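Who gets to speak for Wernholm?

I left the Wernholm Residents' Voice page in the end. It took me far longer than it should have, because I'd been a member for years and I'm nosy, and where else was I going to find out why the Folska road was shut again?

If you've never had the pleasure, it began as a page for lost cats and bin days. Then came the plan to turn the old Leckie building into flats for refugee families, and within a week or so you couldn't find a lost cat for love nor money. A post went up saying the families would go to the top of the waiting list at the surgery. Another said the council had already spent the library money on new kitchens. Neither had a source, a name or a date, and both were shared by people I've stood next to at the school gate.

I rang the council about the library money (I was on hold for the whole of lunch, but I got there). The library budget hadn't been touched. I put that on the page, politely, with the name of the report and the page number so anybody could look it up. I got 11 replies, nearly all of them telling me I was naive, and one asking what I was being paid. The original post got 200 shares.

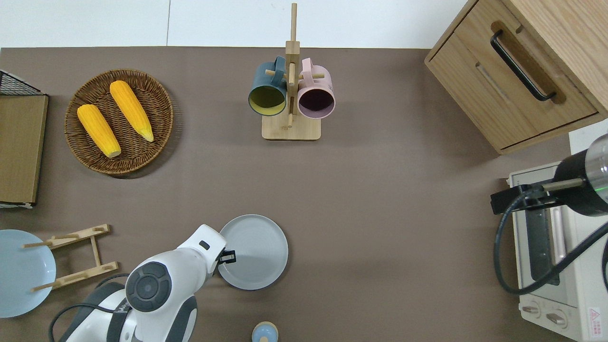 Trinh Lương wrote underneath that I was making too much of it, that people were frightened about services and had every right to be, and that if I went round correcting everyone like a schoolteacher they'd only dig in harder.

I've thought about that a lot, and I'll admit the schoolteacher bit stung. She has a point, too. It takes ages to get a doctor's appointment in Wernholm. The buses to Forkard are a disgrace and have been since before any of this started. When somebody's waited three weeks to have a bad knee looked at, a link to a finance report isn't much comfort, and I could have been kinder about the way I did it.

But being worried about the surgery is one thing and making up a story about who's to blame for it is another, and I don't see why the second should get a free pass because of the first. The families hadn't even arrived! They couldn't have taken anyone's appointment. Somebody sat down and wrote that post knowing it would land on people who were already fed up, and it worked a treat.

What bothers me most is the name. "Residents' Voice" sounds like all of us, doesn't it? It sounds like there was a meeting, or a vote, or at the very least a show of hands in the back room of a pub. There wasn't. As far as I can tell it's a few people with the password, and we've no idea which few. I asked who ran it and my question was taken down. I asked again and I was told, by an account with a picture of a sunset, that "the admins are local people who care". Well, so am I, and I sign my name to things.

And then the local paper started quoting it. "Residents have expressed anger," it said in August, and the anger it had in mind was three comments off the page, one of them from a man who, by his own account, moved away years ago. After that a councillor stood up and read the same comments out as proof of strong feeling in the town. So round it goes – a post with no source becomes a news story, the news story becomes a speech, and the speech gets posted back on the page to show they were right all along.

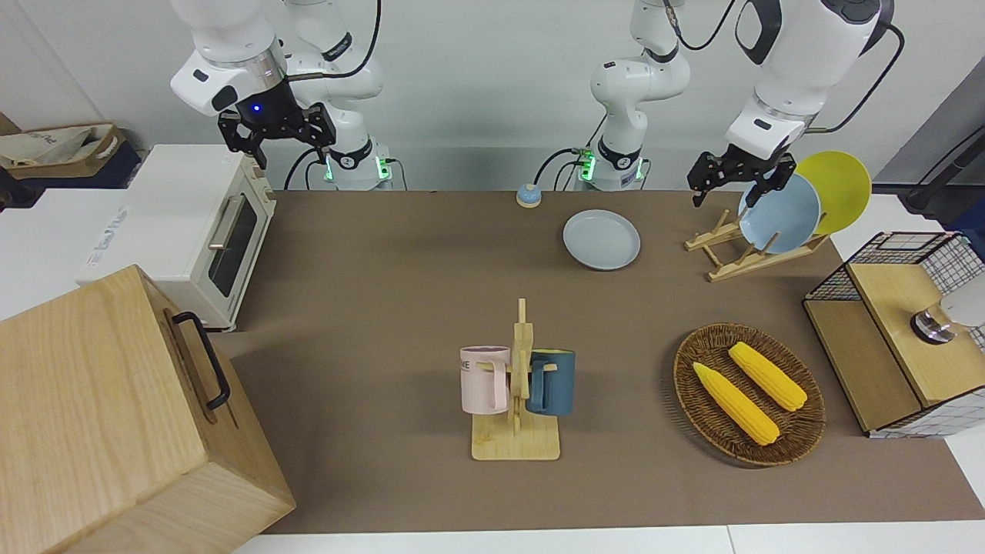
What I'd like to see instead

I don't want the page shut down. I know some of my friends do, and we've had words about it, but I think people should be able to moan about the council at midnight if that's what they fancy. I've done it myself. I'd only ask for a bit of honesty about who's doing the talking.

If a group wants to be quoted as the voice of a town, it should say who runs it. First name and surname would do me. If it asks for money, it should say how much came in and where it went. The page raised £1,295 for what it called "leaflets and legal advice", and I've seen one leaflet. Perhaps there was a great deal of legal advice. I'd love to read some of it.

The paper could do its bit as well. It costs nothing to ring a person up and check they live here before calling them a resident. And councillors of every party might try knocking on a few doors on the Leckie side of town, where most people I spoke to either didn't mind about the flats or hadn't heard of them.
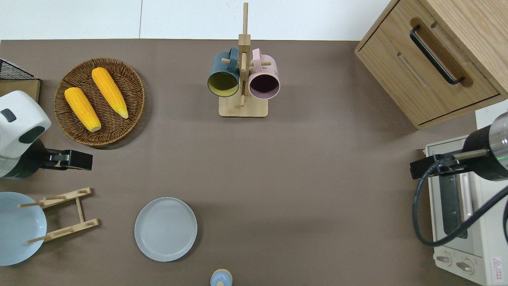

Why I still think it's worth arguing

I did go to the public meeting about the building. There were 90 of us in a hall that gets very stuffy, and it was loud, and a man behind me shouted "rubbish" at nearly everything, including the fire exit announcement. But people had to stand up and say their names before they spoke, and it made a difference. A woman said she'd heard about the surgery list and was it true, and she was given a straight answer, and she said thank you and sat down. She may not have believed it. She did at least get to ask a real person.

Trinh was there too, a couple of rows in front. We had a cup of tea afterwards and still didn't agree – she thinks I should go back on the page and be nicer, and I think I'd rather put my hand in the toaster. We're going to the next meeting together anyway, if they ever fix a date for it.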